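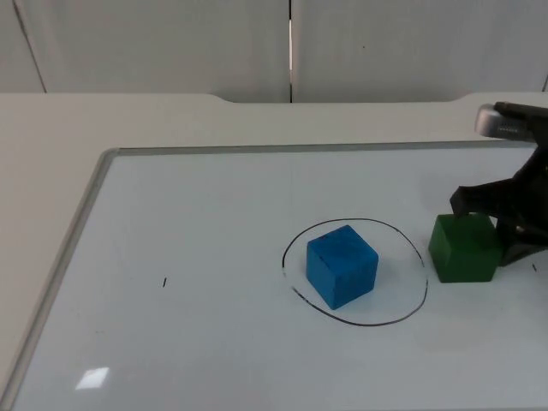
Inside or Outside? A Whiteboard and Block Game You Can Set Up in Minutes
Posted 20/01/2023 in Potness Table Games

This one started as a way to teach "inside" and "outside" and it has stuck around much longer than I planned. You draw a loop, you put out a blue block and a green block, and then you move them in and out of the loop by following little spoken instructions. My crowd would play it through lunch if I let them!

What you need

A whiteboard (one you can lay flat)
A black dry-erase marker
Two wooden cubes in different colors, about the same size
A dry cloth
A table with some elbow room

I got my blocks in a bag of 37 from the Rothe thrift store, and most of them are still in the bag. Dinged-up ones are fine. Marks on the paint are handy, if anything, because later on you can ask for "the marks facing you" as an extra challenge.

Setting up

Lay the board flat on the table and give it a wipe. Old smudges don't matter as long as they're pale enough that your new line stands out.

Now draw your circle, freehand. Please don't go hunting for a plate to trace! A wobbly loop works just as well, and you'll be redrawing it a lot anyway. Make it big enough that a block can sit inside with space to spare, and leave plenty of clear board on at least one side, or "outside" ends up meaning "on the floor."
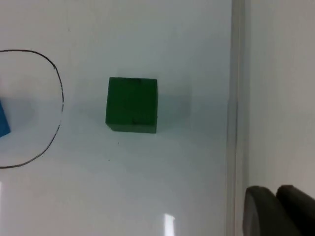

Start with blue in and green out. I always open this way so there's one block in each place to talk about, and the first couple of questions are easy ones. Which block is inside? Which one is outside? Then get going with the moves.

Playing

Round one is single moves. "Put the green block inside." "Take the blue block out." Say it once, at normal speed, and wait. The waiting is harder than it sounds.

Round two is moves that depend on the other block. "Put green next to blue, but keep it outside the circle." Or swap them, which gets interesting if you add a rule that only one block can be inside at a time.

Round three is my favorite — the block goes right on the line. Is it in? Is it out? We had a very heated debate over this back in September and finally settled on "touching counts as in." Pick your own rule before you start.

I do seven moves per round and then hand over the job of giving instructions. With younger kids I stop after two rounds. Older ones can go up to 30 minutes, especially once they start making up rules for each other.

A word about the table

Check where your overhead light lands. A shiny surface throws back a bright patch, and if your circle is sitting in it the line gets hard to see from one side. Turn the board a little or slide it down the table until everyone can see the whole loop.
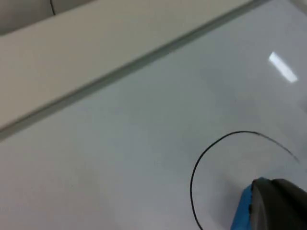
Glare on a shiny tabletop, with a black cable curving across it.

When you're done, wipe the loop off the same day. I left one on over a long break and it took a lot of scrubbing to shift. Blocks go back in the bag, marker cap on until it clicks.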